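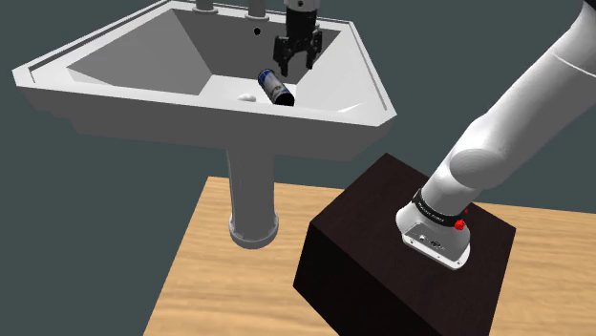

Bereavement support for teenagers after a mass-casualty event
Speaker notes, afternoon session, Prurndale

Slide 1. Title
Leave up while people find seats. Mention that slides and notes go on the Kiani site by the end of January. Ask for phones on silent. Content warning: the talk refers to the death of parents and siblings, no case detail beyond what is on the slides.

Slide 2. Scope
Subject is young people aged 12 to 17 who lost at least one parent or primary caregiver in the Noro valley flood. Two questions. What support was offered in the first four years, and who was still using it at the end of that time. I do not cover clinical treatment for PTSD. A separate session deals with that, and I will send questions on medication there.

Slide 3. Setting
Noro is a river valley with one main road. Secondary school students were in class on higher ground when the dam spillway failed, and many of their families were at home below. Result: a group of surviving teenagers whose households were lost or split. Most moved in with grandparents, aunts or uncles. A smaller number went to foster families outside the valley.
Pause here. People usually need a moment with the map.

Slide 4. The program
Climier ran the main program. Components:
Drop-in house, open from 3 p.m. on school days.
One assigned adult per young person, same adult for as long as staffing allowed.
Caregiver group, monthly, held separately.
Small grants for school costs and travel.
Enrollment was open. No referral was required and no diagnosis was required. Stress this point, as funders often ask for both.

Slide 5. Numbers
About 200 young people were eligible in the first year. Of the 66 who enrolled and agreed to follow-up, 44 were still in contact at year 4. Read the denominators aloud. The 66 are self-selected and should not be treated as a sample of the valley. We have almost nothing on those who never came.

Slide 6. What they used
The drop-in house was used more than anything else. Stated reasons were practical: food, heating, a desk, a ride home. Talking about the loss came later, if at all, and mostly during another activity such as cooking or homework. Scheduled one-to-one sessions had the lowest attendance of any component in the first year. Attendance rose after the sessions were made optional in length.

Slide 7. Timing
Contact peaked twice. First peak in the months after the flood. Second peak in the last year of high school, when decisions on work and college came up and there was no parent to sign, pay or advise. Most post-disaster funding had closed by then. If you are short on time, cut slide 8 and keep this one.

Slide 8. Caregivers
Grandparents were grieving their own children while raising grandchildren. Several households reported that the flood was never discussed at home. The young people described this as protecting the older person. The older people described it the same way in reverse. The caregiver group had low turnout in winter. Moving it to midday helped.

Slide 9. Anniversaries and media
Reporters returned each year and asked for the same few teenagers. Program rule from year two: no interview without a preparation meeting, the right to withdraw up to publication, and a staff member present. Some young people wanted to speak and found it useful. Others agreed at 14 and regretted it at 16. Consent should be asked for again each time.

Slide 10. Limits
One valley, one program, no comparison group. Staff who delivered the support also collected part of the data. Interview wording changed between years two and three, so the sleep and concentration items cannot be compared across that line. Do not let the discussion drift into effect sizes.

Slide 11. Recommendations
Fund to the end of schooling, with a reserve for the year after.
Budget for a building before budgeting for sessions.
Keep staff turnover figures and report them next to attendance.
Give caregivers their own worker.
Write the media rule before the first anniversary.

Slide 12. Questions
Likely first question: cost per head. Answer: the figures are with Climier and have not been released. Likely second: whether online contact could replace the house. Messaging worked for those who had already met their worker in person. It was not tested with anyone else.
Leave the helpline slide up until the room clears.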